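Visiting the old Fothergill rope works in Astow: is any of it still open to walk through?

Posted by Liam Goodall in Industrial sites and old factories

I'm going to be in Astow for a couple of nights in February and want to see the Fothergill rope works while there's still something left of it. What I've found online is mostly old. One page says the whole site is fenced, another says you can walk in through the courtyard where the small workshops are. I'm mainly after the long shed (the ropewalk) and the boiler house with the square chimney. I don't want to climb anything or argue with a guard. I have a camera, a small tripod and one free morning. I'll be staying near the station, no car.

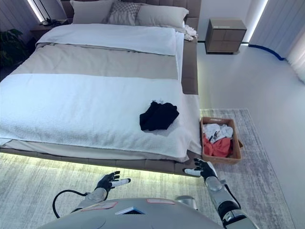 Is the ropewalk the same building you can see from the canal bridge?
What you see from the bridge is the hemp store. The ropewalk is behind it and only one story high, so it doesn't show from the water.

Also, if anybody knows whether the machinery is still inside, please say. A photo I saw from years back had a laying machine with the Caser plate on it.

3 replies

Birgit Voß

I went through most of it last fall. The site is split up between several owners now, which is why the pages you found disagree.

The courtyard is open from 8 in the morning until the workshops close. You go in by the gate on the canal side, past the weighbridge. There is a frame shop, a place that repairs pianos and a couple of printers. People walk through all the time and I wasn't asked anything. From the courtyard you can get a good look at the boiler house, but the door is welded and the windows on the ground floor are bricked up.

The ropewalk belongs to Fesora, who use the near end for storage. You have to ask at their office, door 5, up the outside stairs. I asked, and a man walked me down there and waited while I took pictures. He gave me twenty minutes. The far end has no roof and he wouldn't let me past the tape.

The Caser machine is gone. The bolts are still in the floor and you can see the rails where the carriage ran. On the wall by the second door there is a painted number, 2281, and below it a list of rope sizes, most of it still readable.

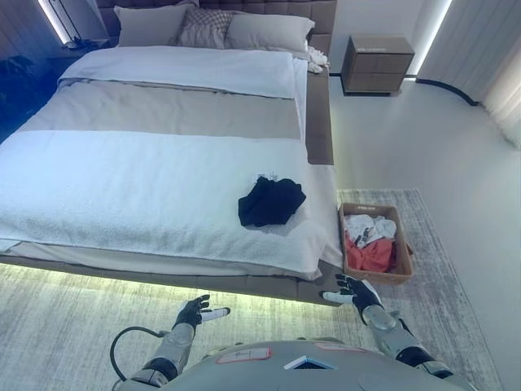 Bedroom, pillows against the headboard

For getting there, take the 66 bus from the station and get off at the lock. It's a short walk from there along the towpath. The path was muddy when I went and will be worse in February, so bring boots. The light in the courtyard is poor before ten because the hemp store blocks it.

What to ask for at door 5:
- the near end of the ropewalk, by the second door
- a look into the tar house if somebody has the key 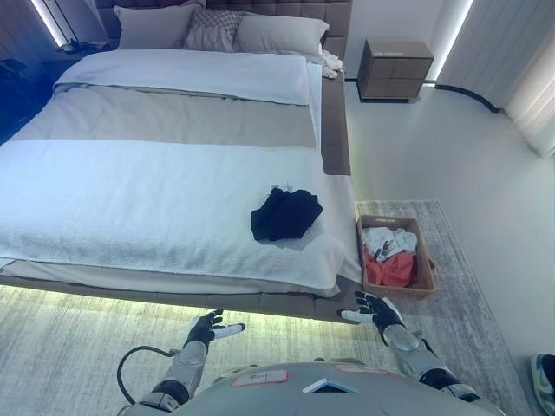 - permission to use a tripod, which they treat as a separate thing

They did not charge me. I signed a sheet with my name and the time.

Graham Crabtree

its all going to be flats anyway. went in 20 years ago through the hole by the railroad and you could go anywhere, roof and all. wouldn't bother now

Špela Omerović

Birgit's answer is right about the courtyard, but I'd add a few things.

Fesora's office is shut over lunch, and the person who has the keys isn't there every day. Call first. The number is on the board by the weighbridge, and if you tell them it's for photographs they will usually give you a time.

If the ropewalk doesn't work out, the reading room in the town library has the old insurance plan of the works. It shows every building with its use and the thickness of the walls. Ask for sheet 182. You can photograph it at the desk without flash. I found it more useful than the site itself for working out where the steam main ran, and it clears up the chimney question too. The square one belonged to the tar house boiler. The main boiler house had a round one, taken down to the height of the roof.

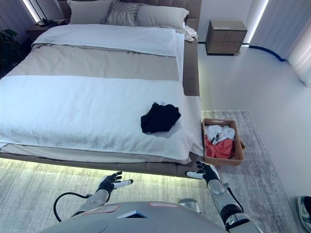
Page last changed: February, by Špela Omerović (library sheet number added)

Comments on this reply

Liam Goodall: Thanks, that explains why the chimney looked wrong to me on the map. I'll call Fesora before I book the train. Does the library let you order a copy of the sheet?

Špela Omerović: They do, but it takes a week or so and they only post it within the country. Photographing it is easier.

Beatriz Barreto: The 66 has been stopping short of the lock while they work on the bridge. Get off at the church and follow the wall to the left until you come to the towpath.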